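Looking after stone countertops

Care and cleaning notes, kitchen section
Written by Esi Atinga. Checked by Kristof Van Dijk.
Last revised 4 June 2026

Natural stone counters are sold under many trade names, and the label at the yard is not always a reliable guide to what the slab is made of. Care depends on the mineral. Marble, limestone and travertine are mostly calcite and react with acid. Granite and true quartzite are mostly silicates and do not react with the acids found in a kitchen. Find out which group your counter belongs to before buying any cleaner, sealer or polish.

Testing an unknown slab

Pick a spot that does not show, such as the underside of the overhang or the strip behind the faucet. Put one drop of white vinegar on it and wait five minutes. Wipe, rinse and dry. If the drop fizzed or left a dull spot, treat the counter as marble. If nothing changed, repeat on a second spot, preferably across a vein. Some slabs sold as "soft quartzite" are dolomitic marble, which reacts more slowly than calcite and can pass a short test.

A second check is hardness. Drag the point of a steel knife lightly across the same hidden spot. Marble scratches. Quartzite leaves a gray line of metal that wipes off.

Etching and staining

These are two different faults and they need different repairs.

An etch is a loss of surface. Acid has dissolved a thin layer of calcite and the polish is gone. The mark is lighter or duller than the stone around it and is easiest to find with a lamp held low at one side. Lemon juice, wine, tomato sauce, vinegar and most bathroom descalers will do it. Sealer does not prevent etching.

A stain is something that has soaked in. The mark is darker than the stone or has a color of its own. Oil, coffee, tea, turmeric and rust are the usual sources. Sealer slows staining but does not stop it.

A ring left by a glass can be both. Treat the stain first, then the etch.

Daily cleaning

Use warm water and a few drops of plain dish soap on a soft cloth. Wipe again with clean water. Dry with a second cloth. Soap left to dry builds up a gray film that many people mistake for wear, and the usual response is more soap. If the film is already there, wash with hot water alone for several days before deciding that the polish has gone. 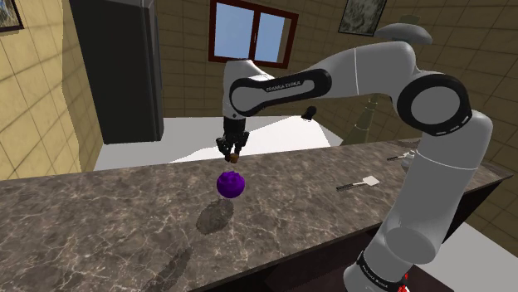
Do not use scouring powder, melamine sponges or the green side of a dish sponge on a polished finish. On a honed finish a melamine sponge will raise a faint shine wherever it is used, and the patch will need to be blended out later. Glass cleaner without ammonia is acceptable for fingerprints. Check the label for citric acid, which appears in many products sold as natural.

Drawing out an oil stain

Materials: baking soda, water, plastic wrap, low-tack tape, a plastic scraper.

1. Wash the area and let it dry overnight.
2. Mix baking soda and water to the thickness of peanut butter.
3. Spread it a quarter inch deep, going half an inch past the edge of the stain.
4. Cover with plastic wrap and tape down all sides. Pierce the wrap in a few places with a pin.
5. Leave for 24 hours, then take the wrap off and let the paste dry fully. The drying is what pulls the oil out. Removing the paste while it is damp wastes the application.
6. Scrape, rinse and dry. Wait a day before judging the result.

An old stain can take four or five rounds. The test piece for this page, an offcut of Lacroix white marble with a ring of olive oil left on it since March, needed four. The third round made very little difference and the fourth cleared it.

For coffee or tea on light stone, replace the water with 3 percent hydrogen peroxide. Do not use peroxide on black or dark green stone. Rust needs a product made for rust on marble, and general rust removers contain acids strong enough to ruin the surface.

Repairing a light etch

Small etches on polished marble can be worked out by hand with marble polishing powder, a damp felt pad and patience. Rub in small circles with moderate pressure, keep the powder wet, and stop every minute to wipe and check with the lamp. If a fingernail catches on the edge of the mark, the etch is too deep for powder and needs abrasive pads, starting coarse and moving finer. That is work for a stone shop unless you have practiced on scrap.

Honed marble is more forgiving. A gray nonwoven pad, used wet and in straight overlapping strokes, will usually even out the surface. Do the full width of the counter between two seams so that no border shows.

Sealing

Put a spoonful of water on the stone and leave it for 15 minutes. If the stone darkens under it, sealing is due. If it does not, leave the counter alone. Sealer applied to stone that cannot absorb it dries on top as a sticky haze.

Apply a penetrating sealer in sections no wider than you can reach. Keep it wet for the time on the can, then remove every trace with dry cotton cloths. Room temperature matters more than most labels suggest: below 58 degrees Fahrenheit the carrier evaporates slowly and wiping takes twice as long. Keep the counter dry for a day afterward.

A counter 14 feet long takes less sealer than people expect. An opened can should be dated, since the contents thicken with air.

Heat, weight and seams

Marble tolerates a warm plate well, but a pan straight from the burner can open a hairline crack along a vein or near a sink cutout, where the stone is narrowest. Use a trivet. Do not stand or kneel on the counter to reach a cabinet, particularly in front of the sink.

Check seams twice a year. Dark lines along a seam usually mean that the filler has shrunk and dirt has collected in the gap. Clean it with a wooden toothpick and soapy water, dry for two days, and refill with color-matched stone epoxy.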